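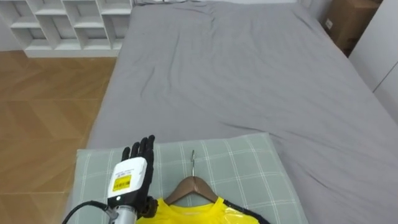 Pre-session check, garment and hanger examples
Tudley bedroom set, April
Checked by: Zhuoran Wei

Cables clear of the finger joints – OK. Watch the slack at the wrist.
Fingers open and close fully, both hands – OK, lovely and smooth today!
Head camera lens wiped – OK
Emergency stop within reach of the operator – OK, tested twice
Hanger hook free of burrs – OK
Floor beside the bed clear for walking – OK after a quick tidy
Disk space for 48 episodes – OK. Botond wants 40 good ones, and I reckon we'll beat that.

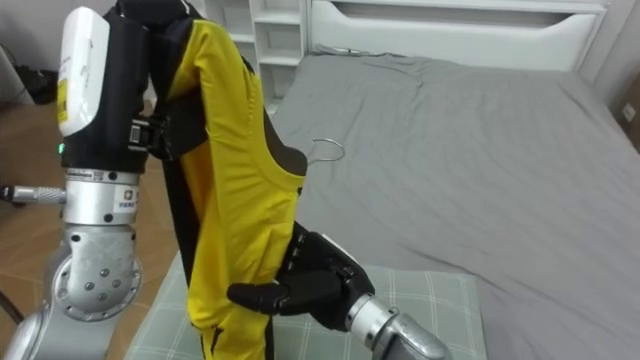
Do we keep an episode if the garment slips off the hanger?
Keep it and tag it as a slip, as long as the arms stayed within their speed limits. Recoveries are great examples to learn from.

Wrist bolts – recheck at 2 pm
Log book signed – Z. Wei, S. Feng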